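Werkstattbuch, 30. Januar 2024

Kleister, zweiter Anlauf

Weizenstärke von Brallia, Rest vom August, Beutel war schon offen. Riecht neutral. 20 g auf 100 ml wie immer, über Nacht quellen lassen, Wasser einmal abgegossen und ersetzt. Topf auf kleiner Stufe, ständig gerührt. Wird glasig, dann plötzlich zäh, da nicht aufhören! Noch 20 min weiter, sonst klebt er hinterher wie Pudding, also gar nicht.

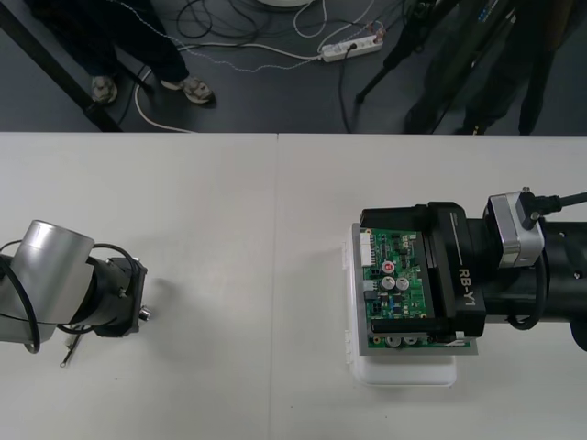

Abkühlen im Wasserbad, Haut abgezogen, zweimal durchs Rosshaarsieb. Beim ersten Durchgang viele Klümpchen, beim zweiten kaum noch was. Daichi nimmt immer das feinere Sieb zuerst, halte ich für Quälerei, Ergebniss ist dasselbe. Verdünnt auf Sahne für das Japanpapier, auf Joghurt für die Gelenke.

Proben: 6 Streifen Hadern, je Streifen ein Papier dagegen. Zwischen Löschkarton und Vlies, Brett drauf, Gewicht drauf. Das dünne Kozo wellt sich am Rand, vermutlich zu nass eingestrichen. Morgen nochmal mit weniger auf dem Pinsel. Laufrichtung diesmal notiert (Bleistift, Rückseite), letztes Mal vergessen und dann geraten.

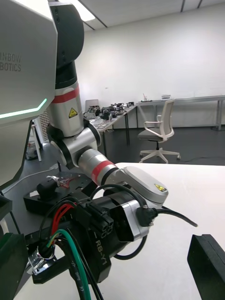 Streifen 4 ließ sich nach zwei Stunden noch verschieben, den zähle ich nicht mit. Streifen 1 und 2 sauber, Papier reißt, bevor die Klebung nachgibt. Methylcellulose zum Vergleich hält deutlich schlechter, war klar, bleibt aber schön klar und glänzt nicht. Für Risse im Vorsatz eventuell mischen, Raili hat das bei dem Kirchenbuch so gemacht. Verhältnis bei ihr erfragen, steht nirgends im Ordner.

Buch Fekete: Rücken ist ab, Heftung am vierten Bogen gerissen, sonst stabil. 560 Seiten, davon die letzten Lagen mit Wasserrand. Den lassen wir, Kundin will ihn ausdrücklich behalten.

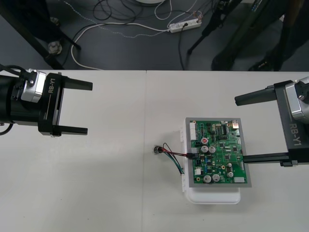
Alter Leim am Rücken knochenhart. Kompresse mit Kleister 15 min unter Folie, dann mit dem Falzbein abgeschoben. Am Kopf ging es leicht, am Fuß ist vermutlich schon mal jemand mit Weißleim dran gewesen, da nur krümelweise. Nicht mit Gewalt. Kapital wird abgenommen und aufgehoben, Tütchen liegt beim Einband.

Kleister hält im Kühlschrank ein paar Tage, Glas beschriften!! Das von letzter Woche war unbeschriftet und ist weg. 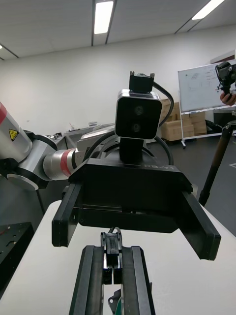 Offen

Raili Suominen wegen Mischung fragen
Leinen bei Isteo nachbestellen, naturfarben, nicht das gebleichte
neues Sieb, das alte hat am Rand ein Loch
Streifen 4 und das dünne Kozo wiederholen, Pinsel vorher gut ausstreichen
Kostenvoranschlag Fekete, hat Daichi den schon rausgeschikt?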